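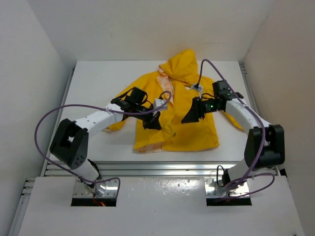
Ruaridh Geddes wants to know whether he can still enter the Garkstead Open when his rating isn't on the list yet.

Reading time: 2 min

I played my first rated tournament in May and finished on 50 per cent. The entry form for the Garkstead Open asks for a rating and won't let me leave the box blank. I have an online blitz rating of 2073 but nothing official. Do I put that in, or a zero? There is a Major and a Minor section, and I don't want to end up in the wrong one. Entries close on Saturday.

Ruaridh Geddes

Put a zero. Don't use the online figure, it comes from a different pool of players and the arbiter will only have to change it. Then write to the organisers with your results from May – opponents, their ratings and your scores – and ask which section they want you in. In most opens an unrated player can go in the top section without any trouble. For the lower one they usually want some evidence of strength, and you may not be allowed to take a rating prize there. Read the small print on prizes before you pay.

If your first rating comes out before round one, the arbiter may move you, so check the pairings list the evening before. With 130 players it takes a while to fix a mistake once the boards are numbered.

Samuele Negri

I just put my online rating in at Mäkelä last year and it was fine.

Jouko Toivonen

It might have been fine there, but I wouldn't copy it. At our club event we seeded a newcomer on his online number and he sat on board 2 in the first round, which was no fun for him. Samuele's advice is right. One thing to add – check that your federation membership is paid up as well, as some events won't confirm an entry without it.

Eero Lindqvist

Contact the moderators | © Bika Chess Help | Back to top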